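In Praise of the Old Tower

My first computer in this country was a secondhand tower. I paid 90 dollars for it, and I learned more English from its manual than from my evening course. So I am not neutral when people tell me that a computer you can open is a thing of the past.

My opinion is simple: a machine for the home should have a side panel that comes off, and memory that a person can change with the fingers.

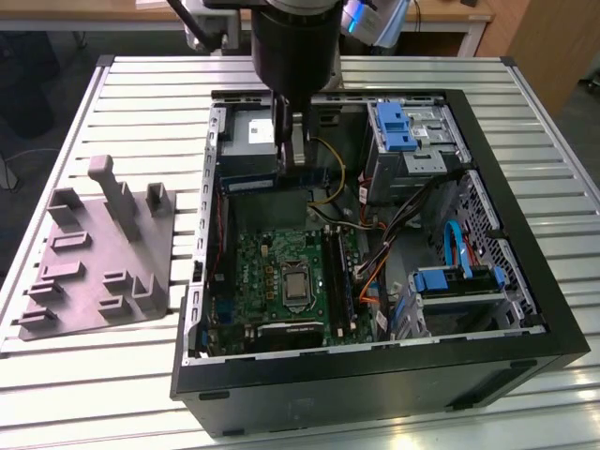 One reader of my last column wrote to me that most people never want to look inside, and that a sealed laptop is lighter, quieter and good enough for them. It is a fair objection. I also do not look inside my refrigerator motor. But when the refrigerator is slow, the store does not tell me to buy a whole new kitchen.

Memory is the best case for my side. The module is a thin stick, the slot has a latch, and the work takes maybe six minutes if you are nervous – I was very nervous. 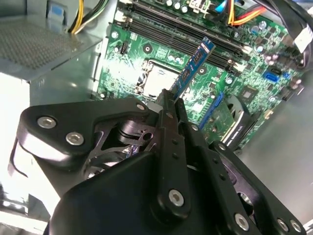 After such a small repair, an old machine can serve a family for years more. The repair shop Georgiev, near Plolidbridge station, asked me 72 dollars for the part and the labor. I did it at home the second time and saved the labor, and I felt proud for a week.

I would like every school to have a bench for this, with good light and a place for each part, so that no screw is lost in the carpet.

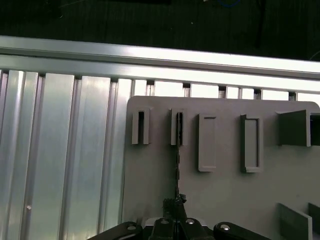

Schools have no hours left for such things, a teacher answered me when I proposed it, and parents would ask why the children repair old computers and do not learn to program new ones. I think they can do both. A child who has put the memory in its slot will also ask better questions about what the program does with it.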